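Acrylic racks on the wet bench — cleaning and load

Skanent
Posted May 22, 2023
We're replacing the wire racks in our teaching lab with clear acrylic ones, two rows of holes and a lower shelf. Budget is $200. Main concern is crazing around the holes. What are others wiping theirs down with?

Brunus
Mild detergent, lukewarm water, soft cloth. Keep ethanol off them. Ours were done with 70% for a term and every hole had hairline cracks by August.

Abugri
Disagree in part. A quick wipe with dilute isopropyl hasn't hurt ours in 3 years. Soaking is what kills them. Polypropylene is the better buy if you autoclave, but you lose sight of the liquid level, and for coloured solutions I want to see the bottom of the tube. 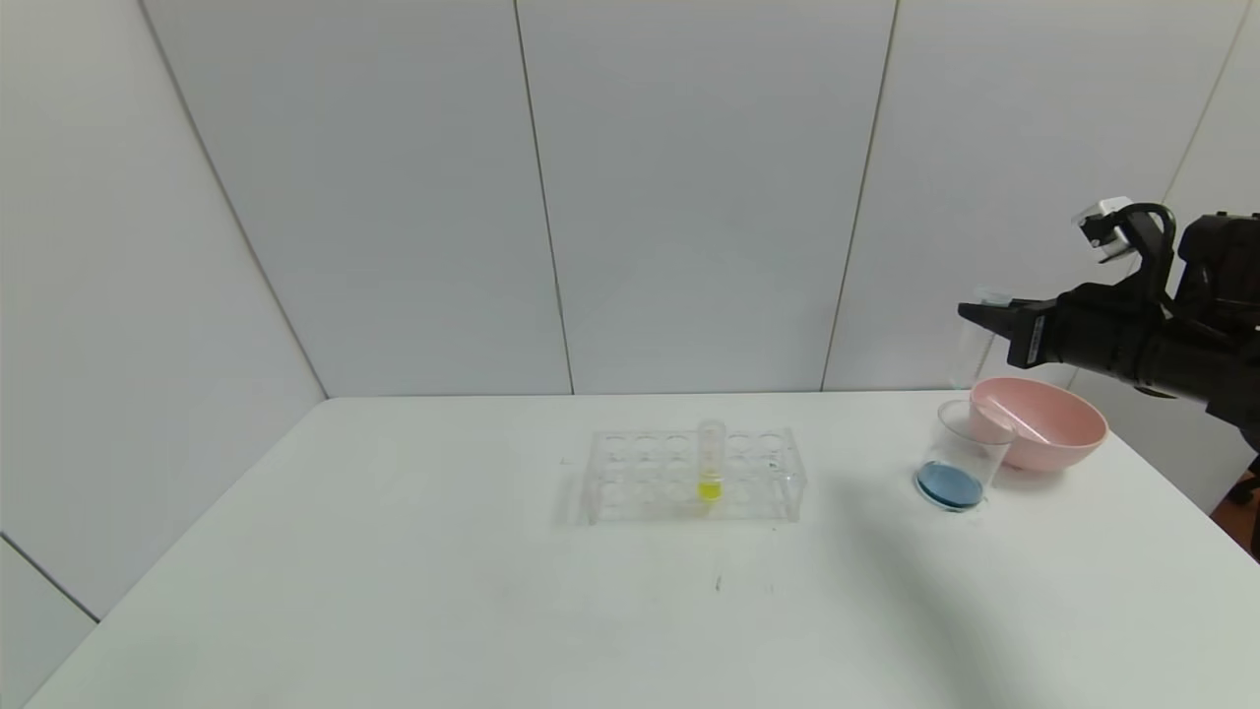 Can acrylic racks go in the autoclave?
Keep them out of it. Acrylic softens below a standard 121 °C cycle and the shelf plate will sag.

Brunus
Cast or extruded, Abugri? Extruded is far less forgiving with alcohol.

Abugri
Cast, annealed after drilling. Fair point.

Andotero
Yellow dye against a white benchtop is hard to read at low volume whatever the rack. We slide a grey card behind it. Also check the hole diameter before ordering — ours were cut for 12 mm tubes and the 13s jam.

Skanent
Ordering cast. Detergent only for now.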